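November 2018

**Moltum welcomes support for its community heat network**

Moltum is delighted to share that Grulthorpe has been chosen for its next renewable heat network, a project that neighbors, local businesses and our own engineers have been talking over for a good long while.
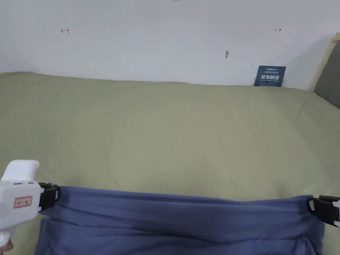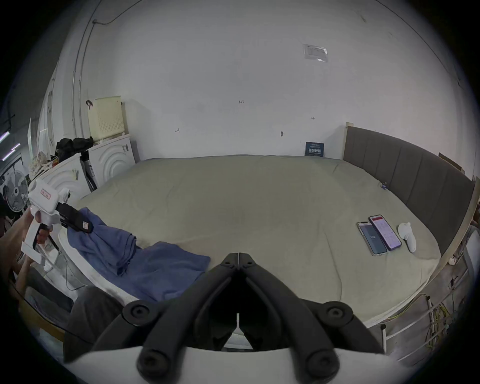 **When will the first homes be connected?**

The first 132 homes are due to join in September, once the main pipes have been laid and tested.

The network will draw warmth from the ground through two shared energy centers and carry it to around 900 homes as the later stages are built. Households that sign up will keep their own thermostats and pay for the heat they use, much as they do now.

"I grew up a short walk from the old mill road, so this one means a great deal to me," said Azra Popescu, project director at Moltum. "People have been so generous with their time and their questions – and quite often with their coffee – and we're very grateful."

Drilling will be handled by Papadopoulos, with Karthik Weerasinghe leading the site team. Residents along the pipe route will get a letter before any digging starts on their street.

Press inquiries: Biljana Ionescu, Moltum communications office.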